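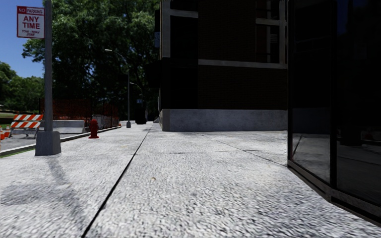 Kitchen and back of house check, Bistcombe Bakery Kitchen, August. Done before the ovens went on, all areas walked except the roof plant (no ladder tag, see item 12). Comments by Ward Vanhove unless initialled. Fire drill card by the door still says "meet outside", too vague. Use the tall grey pole near the kerb, the one with the white sign with a red border, new starters can find that. Card to be reprinted. Humaira has the template.

OK = fine. ACT = needs doing. N/A = didn't apply.

Ovens and hot equipment

1. Deck oven door seals. OK. Bottom one going hard, look again next time.
2. Oven gloves. ACT. Two pairs worn through at the thumb, binned. Order more, the long ones.
3. Gas isolation valve reachable. ACT. Flour sacks stacked in front again. Moved them myself. Not a storage space.
4. Fryer thermostat cut-out. OK, tested by Reijo Heiskanen, sticker signed.
5. Extract filters. ACT. Greasy at the back row. Were down for cleaning after the last check and I can't find a record either way.

Mixers and slicers

6. Spiral mixer guard interlock. OK. Stops when lifted.
7. Small mixer. ACT. Guard is bent and catches on the bowl. Taped OUT OF USE until Fesis come to look. Please do not untape it for "just one batch".
8. Bread slicer. OK. Push stick was in the drawer, should be on the hook.
9. Emergency stops. OK on both, the red button by the sink is stiff but works.

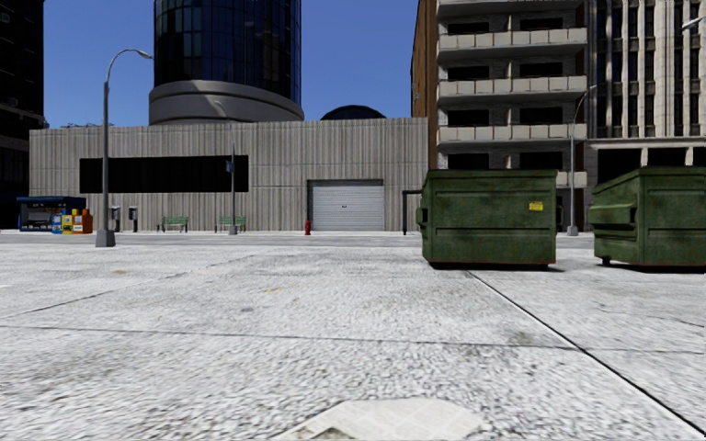
10. Plugs and leads. ACT. Lead on the proving cabinet has a nick in the outer sheath near the plug. Electrician to replace, not tape. Rest fine, labels in date.
11. Extension lead behind the till. ACT. Still there. Was ment to go after the new socket went in.
12. Roof plant. Not checked. Ladder has no inspection tag. Celeste Echeverría chasing Gaete for it.

Stores and cold room

13. Cold room release handle. OK from inside, door shut, lights off.
14. Cold room floor. ACT. Ice at the threshold. Scrape daily until the strip curtain is fixed.
15. Racking. OK. Bottom bay has a scuff on the upright, no bend. Sign says up to 21 trays per bay, staff sticking to it.
16. Chemicals. ACT. Descaler next to the bleach. Separated. Data sheets folder is missing the page for the new oven cleaner.
17. Steps. OK. Kick stool fine.
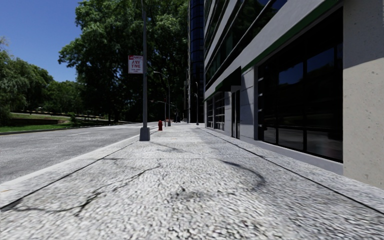
First aid and fire

18. First aid box. ACT. No blue plasters left, no burn gel. Jianhua Lü to restock from petty cash and put the recipt in the tin.
19. Eyewash. OK. In date.
20. Extinguishers. OK. Pins in, gauges green. CO2 one had an apron hung on it.
21. Fire blanket. OK.
22. Rear exit. ACT. Opens but drags. Plane the bottom edge.
23. Emergency lighting. OK. Flick test only, full test is down to Plikdale.

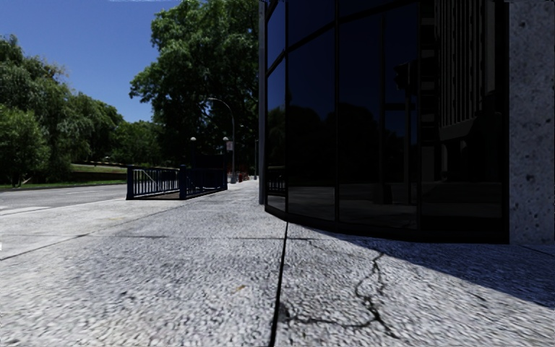 Pavement and railing, street side.

24. Training records. ACT. Three people have no slicer sign-off. They stay off the slicer till Humaira Jatoi has been through it with them.
25. Accident book. OK. One entry, minor burn to wrist, followed up.

Do first: 7, 10, 14, 24. Rest by next check. Initial the sheet when done, don't just tell me in passing.

W.V.

Added later: gloves ordered (2). Descaler moved to the low cupboard for good, key on the office hook. H.J.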